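Notas sobre la última actualización de Kolludby

El equipo responsable de Kolludby ha publicado en noviembre la actualización correspondiente a la segunda mitad de la temporada. Quien suscribe ha dedicado a ella varias tardes, tanto en solitario como en partidas cooperativas, y considera oportuno dejar constancia de los cambios que afectan al juego diario, así como de algunas cuestiones que continúan pendientes.

La modificación de mayor alcance se refiere al sistema de energía. Hasta la fecha, cada personaje disponía de un máximo de 90 puntos, cifra que obligaba a interrumpir las expediciones largas antes de alcanzar la segunda puerta. El límite queda fijado en 100. La diferencia puede parecer escasa, pero permite encadenar una habilidad adicional en los combates contra jefes y altera de forma apreciable el valor de los personajes de apoyo. Wallel, que había desaparecido casi por completo de las alineaciones habituales, vuelve a ser una opción razonable.
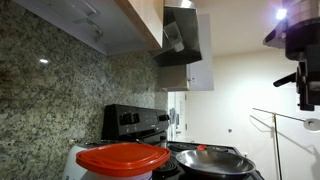 En cuanto al equilibrio entre clases, los arqueros pierden parte del daño acumulado que obtenían al permanecer inmóviles. Se trata de una corrección solicitada desde hace tiempo por los participantes en la clasificación. Nimal Munasinghe, con quien comparto gremio desde la primera temporada, sostiene que la reducción es excesiva y que la clase queda relegada a las misiones de recolección. No comparto su valoración: el arquero conserva la mejor movilidad del juego y su segunda habilidad no ha sufrido cambios.

La mazmorra de Corkthorpe incorpora un nivel de dificultad superior. El acceso exige haber completado 483 contratos, requisito que se aplica a cada cuenta y no a cada personaje - una decisión acertada, a mi juicio, para quienes mantenemos varios. El recorrido es el mismo hasta la sala de las cisternas. A partir de ese punto cambian las patrullas enemigas, y el jefe final dispone de una fase nueva en la que invoca 2 guardianes que deben ser derrotados al mismo tiempo. Hashini Siriwardena propuso reservar la energía de todo el grupo para ese momento y el procedimiento dio buen resultado al tercer intento.

El inventario ha recibido asimismo una revisión. Los objetos pueden clasificarse por rareza, por peso o por fecha de obtención, y la ordenación se conserva al cerrar la sesión. Continúa sin resolverse el almacén común del gremio, donde los materiales depositados por distintos jugadores se muestran en una lista única, sin filtros ni separación por tipo.

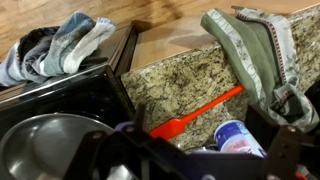

El almacén personal admite ahora etiquetas, función que figuraba entre las peticiones más antiguas del foro. Cada etiqueta agrupa los objetos en una pestaña propia, con independencia de su categoría. En mi caso ha resultado de especial utilidad para las telas y tintes de artesanía, que hasta ahora guardaba con el mismo método que los paños de mi cocina: azules, grises y blancos en un solo montón revuelto, encima del primer aparato disponible. Se recomienda crear las etiquetas antes de vaciar el buzón de recompensas, dado que los objetos recibidos después se asignan de manera automática.

Por lo que respecta al apartado técnico, los tiempos de carga entre regiones se han reducido y no he vuelto a experimentar el cierre inesperado que se producía al abrir el mapa durante una tormenta. Tahsin Patwary informa, en cambio, de que en su equipo persiste el desfase entre sonido e imagen en las escenas de diálogo, en particular en las del mercader Dewan. El defecto figura en la lista de incidencias conocidas, sin plazo de corrección.

La traducción al español presenta mejoras desiguales. Se han corregido las descripciones de las habilidades, pero varios textos del diario siguen en inglés, y el término empleado para designar las reliquias cambia de un menú a otro.

Queda para una próxima entrada el análisis de la nueva modalidad por equipos, de la que únicamente he podido disputar las partidas de clasificación. Los lectores que deseen comunicar errores de traducción pueden hacerlo en los comentarios, con indicación del menú en el que aparecen.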